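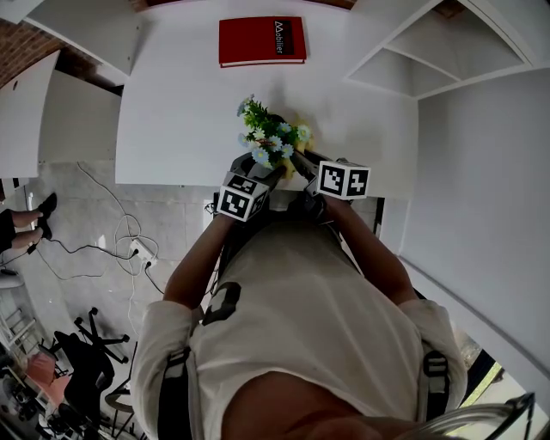 Is the Virach open day worth the trip if you already have tickets for the summer?

Worth it if you want to hear the new room before it fills up, and you can get there before 3. After that the line for the balcony ate most of my afternoon.

Quick notes, typing this on the train. Virach opened its doors in May to show off the refit ahead of the club season. Free entry, wristband at the side gate. I got number 2267, no idea where they start counting.

Main room first. Same shape as before, low ceiling, but the booth has moved to the long wall and the floor wraps around it on three sides. Much better. They had the new Stovorix system running at what the sound guy called "dinner volume" and my sleeves were still shaking. Bass is tight near the booth, goes a bit muddy by the coat check. Maybe fixed by opening night, maybe not.

Marijke Koster does the bookings and gave a short talk at the bar. Cirkex get the weekly residency, all summer, open to close. Timmermans plays the terrace, sunset slot. She wouldn't name the closing party headliner, people asked four times. Somebody tried guessing names at her and watching her face. Nothing.

Tickets: 20 for early entry, more on the door, she wouldnt say how much more. Residents' list is coming back but capped at 100 a night.

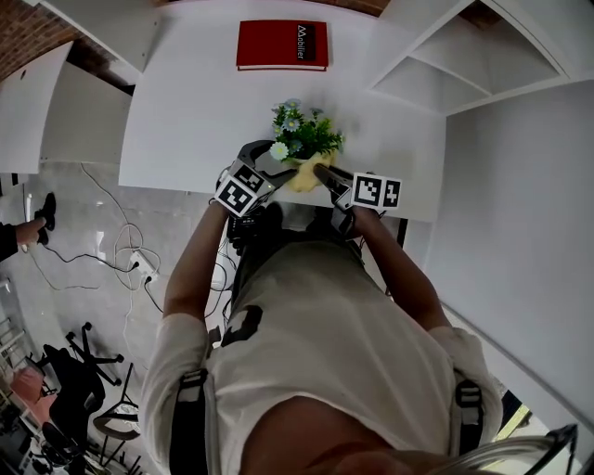

Small potted arrangement, two grippers

Upstairs next. Balcony is narrow, nice rail, you can see the whole floor. Go early in the season if you like space. Lighting demo was short, mostly slow ambers and one burst of strobe that made a kid cry. Mirjam Michiels runs the lights and let a few of us push faders. I killed the whole left side for a second. Sorry Mirjam.

Terrace was still missing half its seats and the bar there was closed. Water downstairs, bring your own bottle, refill tap is behind the stairs and badly signed.

Bus back: last one leaves at 7:40 pm, stop is across the raod from the gate. On club nights there's a shuttle until close, they said. Timetable wasn't up yet.

Will go for the second Cirkex night I think. First one will be rammed.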